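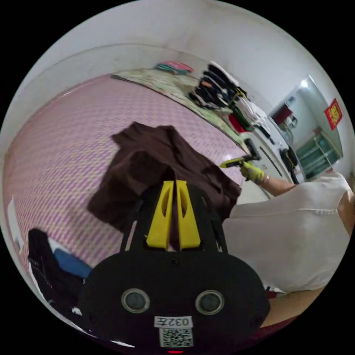 Issue 57

Skeptical about this one, folks. The Kimell folding method says a dark T-shirt left in a heap on the bed takes 15 seconds to sort out. Mine don't.

Step one is hold it up and let it hang so the creases "fall out."
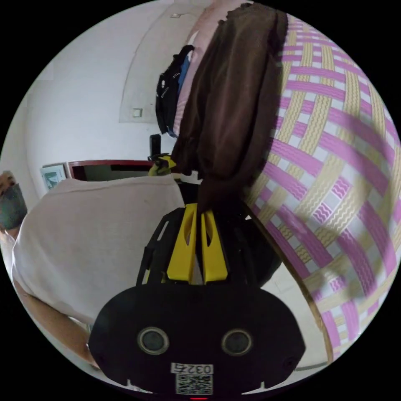 Do they? I've tried it with brown cotton and brown fleece. Creases stayed put both times.

Mererid Parri swears by it. She also owns 64 hangers.

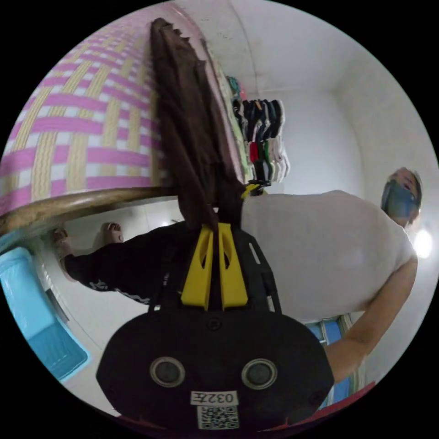 and she irons, so I don't see how that counts. Anyone got this to work without an iron? Show me the shirt.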